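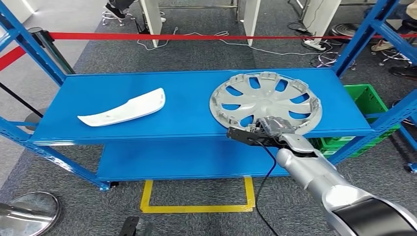

Figure 1. Gripper on the near edge of a hubcap at the top shelf. The curved white part to the left is the second workpiece.

Unit 4 handout: Looking after the shelf-picking cell
Robot Maintenance 2, Zodthorpe campus
Revised 8/31/22

Read this before your first practical. Bring it with you, along with safety glasses and closed shoes. The theory behind joint calibration was covered in Unit 3 and is not repeated here.

1. What the cell does

The cell takes car trim parts from a wheeled shelving unit, one at a time, and hands them over to the next station. Two part types are run in this course: the hubcap and the curved white part. The program is called Wurno. You will not be editing it in this unit. Your job is to set up the cell, check it, run it at reduced speed and find the cause when a pick goes wrong.

2. Placing the shelving unit

The unit rolls on casters, so it can end up in a slightly different spot every time somebody leans on it. The yellow tape on the floor is the reference.

Roll the unit in slowly with the arm parked. Line it up with the tape by looking straight down at it from the front, then from the side. Push gently on each upright. If the unit creeps, chock it and check the tape again. Write the result on the cell sheet before you load any parts.

If the tape has lifted or torn, stop and tell the instructor. Do not lay new tape by eye. A new outline has to be measured from the robot base, and the shelf position in the program has to be checked afterwards.

3. Loading the parts

The hubcap lies flat on the right half of the top shelf with its near edge overhanging the front. The gripper needs that overhang so one finger can pass under the rim. Too little and the lower finger hits the shelf. Too much and the hubcap tips when it is touched. The setting for this cell is 87 mm, measured from the front of the shelf to the furthest point of the rim. Use the steel rule, not the tape measure.

Look at the retaining clips around the rim before loading. A bent clip can catch on a finger and turn the part in the grip. Put hubcaps with broken clips aside and mark them.

The white part goes to the left, with its narrow end pointing left. It marks easily. Wipe the finger pads before handling it, and note any marks already on the surface so the next group does not go looking for a fault that isn't there.

4. Checking the gripper

Do this with the arm parked and the drive power off.

Finger pads: look for cuts, shiny patches and grit. Clean with a lint-free cloth and a little isopropyl alcohol. Let them dry. Replace pads in pairs.
Finger joints: move each by hand through its full travel. It should feel even. A gritty spot or a click goes on the sheet as a fault, even if the gripper still closes.
Mounting screws: 13 N m on this adaptor. Check with the torque wrench in a cross pattern. Do not "give it a bit extra".
Spare pads: Hellström, drawer 2 of the parts cabinet. Sign them out.

5. The cable

The black cable at the gripper hangs in a loose curve toward the floor. It needs slack for the wrist to turn, but a loop hanging in front of the shelving can catch on the lower shelf or a caster when the arm pulls back.

Jog the wrist to both ends of the range used in the program and watch the cable the whole way. One person jogs, the other watches, with a hand ready on the stop. Look for three things: the cable going tight, the cable rubbing on the gripper body, and the loop passing behind any part of the shelving. Adjust at the clip on the forearm, never by pulling at the connector.

Most lost-signal faults last April came from the connector. If you get fault 1547 (gripper not responding), check there first. Power down, unplug, look for bent pins, plug back in until the collar clicks. If the fault returns within the same session, leave the cell off and fill in a repair tag.

6. The floor

Keep the rope barrier up while drive power is on. Anyone sitting at the tables behind the cell stays on their side of it. Power strips and coiled leads stay clear of the caster path. Before rolling the unit anywhere, walk the path and move leads by hand. Casters will go over a thin cable without you feeling it, and the damage may not show for weeks.

7. First run

Select Wurno, speed at its lowest setting.
Step to the approach point and stop. Compare finger height with the rim by eye from the side.
Step to the grip point. Fingers should meet the rim without moving the hubcap.
Close. Wait for the grip signal.
Lift a little and stop. Check that the hubcap is level and the cable is free.
Lower, open, back away.

Repeat until it goes cleanly, then ask to be signed off for the next speed.

8. Common faults

Hubcap slides away as the fingers close: shelf too far back, or finger height off. Check the tape first, then the overhang.
Hubcap rotates in the grip: worn pads or a bent clip.
Lower finger touches the shelf: overhang too small, or a caster has rolled off its chock.
Good grip but no signal: connector, then the Wustix sensor in the palm. Wipe the sensor face before you condemn it.

Record what you found as well as what you changed. "Adjusted gripper" is not enough for a pass on this unit.

To hand in: cell sheet, both sides, with the overhang reading and torque check filled in. One per pair.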